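I got to the Hidine school open day at two and went straight to the robot club, where the kids were teaching a pair of arms to tidy a play kitchen — toy fruit, a pot, a wooden crate, the works!

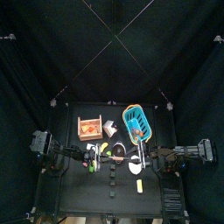 Dagim Woldegiorgis thought the club should try for the Bivier cup next year, once sorting gets quicker. I'd go and cheer.

They've logged 796 practice runs so far (in two terms!), and I stayed way too long.

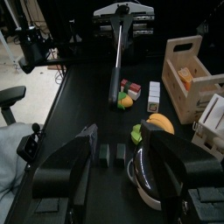 I did make it to the bake sale eventually, and came home with two lemon bars.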